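**Nalik : le dossier des bras passe en budget, décision en septembre**

Réunion de dimanche un peu longue, donc résumé rapide pour ceux qui n'ont pas suivi. L'atelier Nalik demande une deuxième cellule à deux bras pour le rangement de l'outillage à main. La première reste en service sur le site de Liao. Le dossier est parti en relecture, vote prévu en septembre si les devis arrivent à temps. Ce n'est pas gagné côté devis.

Danang Sinaga, qui porte la demande, a ouvert sur l'argent. Enveloppe : 495 heures de travail à financer sur l'exercice, tout compris (montage, réglage, reprise des programmes), plus le matériel lui-même, chiffré à part. C'est la ligne des heures qui a fait discuter, pas celle des bras. « On sait acheter des bras. Ce qu'on sous-estime à chaque fois c'est le temps passé derrière », a-t-il dit. Plusieurs hochements de tête dans la salle.

Deux fournisseurs en lice. Volinton propose la cellule complète, châssis compris, avec un contrat d'entretien de deux ans. Starkance livre les bras et les pinces seuls, à charge pour l'atelier de monter le reste. Moins cher sur le papier. Mais il faut alors ajouter les profilés, le câblage, la protection, et quelqu'un pour faire tout ça. Sinaga penche pour Volinton, il ne l'a pas caché. La compta, elle, veut voir les deux offres dans le même tableau avant de dire quoi que ce soit.

Le travail demandé à la machine ne change pas : les tournevis, une table blanche, un bac. Tâche bête en apparence. Les manches n'ont pas tous la même épaisseur, certains outils sont très fins, et c'est là que les pinces font la différence entre une offre et l'autre. D'où la question des doigts de rechange, absents du devis Starkance, à l'état d'option chez Volinton. À clarifier. 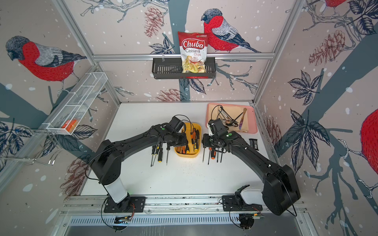
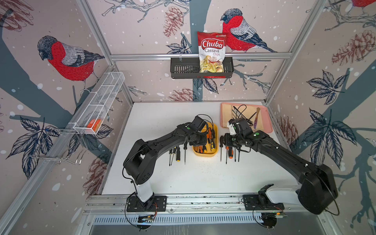

*Cellule à deux bras, Liao. Le bac jaune garni de tournevis, d'autres posés sur la table de chaque côté.*

Côté calendrier, rien de très confortable. Délai annoncé par Volinton : 50 jours à partir de la commande. Starkance n'a pas donné de date ferme, juste une fourchette au téléphone, et une fourchette au téléphone ça ne se met pas dans un dossier. Relance faite. Si le vote glisse d'un mois, l'installation tombe en pleine période d'inventaire, et là personne n'aura le temps de s'en occuper. Sinaga a demandé que la commande puisse partir dès le lendemain du vote. Accord de principe, reste à trouver qui signe.

Autre point, les consommables et pièces d'usure. La cellule actuelle n'avait pas de ligne dédiée, les achats passaient sur le budget général de l'atelier. Résultat, impossible de retrouver ce qui a été dépensé en câbles et en fixations. Pour la deuxième, ligne séparée dès le départ, avec un plafond à fixer. Un premier montant a circulé en séance, retiré aussitôt, il datait d'un ancien catalogue.

Question posée aussi sur la place au sol. Le local de Liao peut recevoir une seconde cellule à condition de déplacer les armoires du fond. Devis de déménagement demandé, pas encore reçu. L'alimentation électrique serait suffisante d'après le relevé, à faire confirmer par écrit quand meme.

Et la formation. Volinton l'inclut pour deux personnes, pas une de plus. L'atelier en voudrait quatre, pour ne pas se retrouver coincé pendant les congés. Les places supplémentaires seraient facturées, tarif non communiqué. Sinaga suggère de former deux opérateurs chez le fournisseur et de faire le reste en interne. Solution retenue pour l'instant, sous réserve que les supports de cours puissent être réutilisés.

Un mot sur la location, évoquée en fin de réunion par la compta. Louer la seconde cellule un an, puis acheter ou rendre. Intéressant si le volume d'outils à ranger baisse, beaucoup moins s'il se maintient. Volinton accepte le principe mais demande un engagement ferme sur plus de 50 semaines, ce qui revient presque à couvrir l'année entière. Starkance ne loue pas. L'option reste dans le dossier, en annexe, sans grand enthousiasme.

Ce qu'il manque encore avant septembre :

- l'offre Starkance datée, avec délai et doigts de rechange chiffrés
- le prix des places de formation en plus chez Volinton
- le devis pour les armoires de Liao
- la confirmation écrite pour l'électricité
- un plafond pour les pièces d'usure

Le tableau comparatif sera tenu par la compta et mis à jour au fur et à mesure des réponses. Les remarques sur le cahier des charges sont à envoyer directement à Danang Sinaga, de préférence avec le numéro de page, il en a déja reçu plusieurs impossibles à rattacher à quoi que ce soit. Prochaine séance dimanche, même salle, 18 h.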